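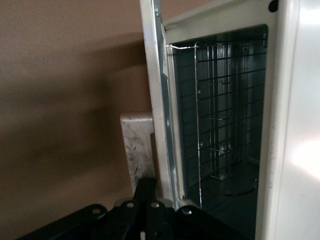

Grondum

Grondum is the bit of software that sits between "the policy wants the hand over there" and "the arm goes over there without clouting anything". It takes chunks of target poses, smooths them, checks them against a rough model of the table and passes them to two arms. I'm Xolani Tshabalala, I wrote most of it, and this README is where I put the things I'd otherwise have to explain in the corridor.

It started life as a branch of Potgieter, our older planner, and you'll still see the word potgieter in a few config keys. I keep meaning to rename them. Please don't do it for me, half the replay scripts look them up by string!

What's in the repo

grondum/core has the chunk buffer and the smoother. grondum/geom has the keep-out shapes (boxes and capsules, nothing clever). grondum/replay lets you run a saved log through the whole stack with the arms switched off, and it's the first thing I'd try if you're new. tools/ is a junk drawer. There's a frame viewer in there that I'm quite proud of and a log splitter that I'm not.

Getting it going

Make a fresh environment, install from the lock file, then run the replay test on the log called oven_short. If it finishes and prints a table of joint errors you're fine. If it hangs at the start, you've almost certainly got an old copy of the Harnport message library lying about, so remove it and install again. I lost most of an afternoon in February to that one.

How the chunks work

The policy sends 80 steps at a time. We don't play all of them. The buffer holds up to 3 overlapping chunks and blends them, with the newest one counting most, and anything that would ask for a silly jump gets stretched out over a few more steps. You can turn the blending off with blend: none, and you should do that at least once just to see how twitchy the raw output is (keep a hand near the stop button).

Left and right mean the robot's left and right everywhere in the code. From the fixed camera that's the wrong way round for you, so the right arm turns up on the left of the picture. I've thought about adding a flip option to the viewer and decided it would only make things worse, because then we'd have two conventions and no idea which one a screenshot used.

The wrist camera is its own headache. It tilts with the hand, so a toaster oven that's sitting perfectly level can have its opening running straight up and down the picture. We feed the view in as it comes, with no rotation, and the policy copes. My own eyes cope less well, and the viewer has a key (R) that turns the preview for humans only. It never touches the saved data.

Keep-out shapes

Each fixed thing gets a box in table coordinates. Ovens get five: sides, top, base and back, with the front left open so the gripper can get in. The door is a separate shape with a hinge angle you set by hand in the scene file. Yes, by hand. I'd love to estimate it from the cameras and there's a half-finished attempt on a branch called wurnurport, which works nicely with matt doors and falls to bits on anything shiny.

Small stuff like plates, baskets and vegetables has no shape at all. The planner doesn't know it's there, and picking it up is the policy's problem.

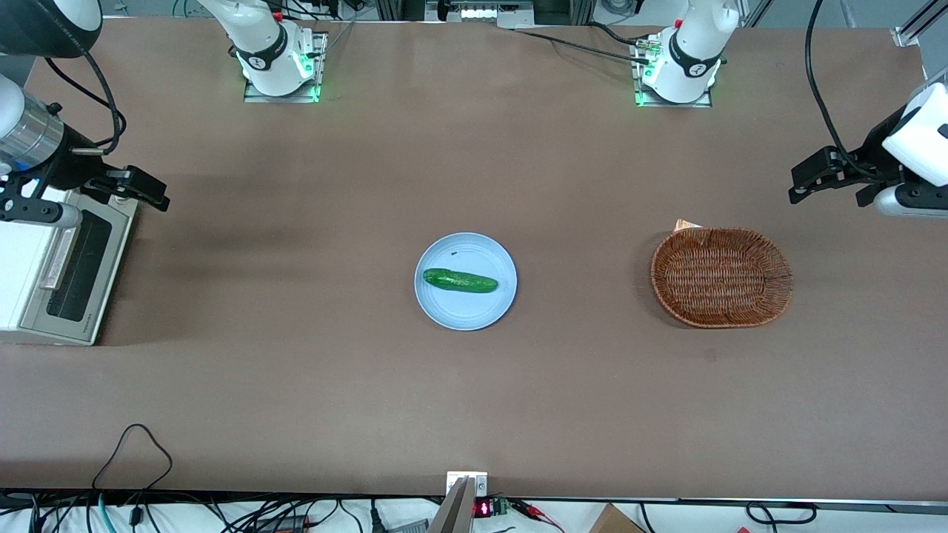
Can I run Grondum with just one arm?

Set arms: right (or left) in the scene file and the other driver never starts. The keep-out box for the missing arm's base stays in place unless you delete it too, and I'd leave it if the hardware is still bolted on.

Known problems

Issue 259 is the big one. If a chunk turns up late while the gripper is closing, the blend can open it again for a moment before it shuts properly. There's a workaround in the config, hold_grip: true, which freezes the finger command until the next full chunk lands. It's a bit crude but I use it all the time.

The smoother also hates very slow moves and will sometimes round them down to no move at all. Raise min_step a touch if your arm looks asleep.

Logs get big quickly. The splitter will cut them up for you, just don't run it on a network drive.

Last tidy-up of this page: Friday, June 16, 2023. Patches welcome, small ones especially, and please run the replay test before you send anything.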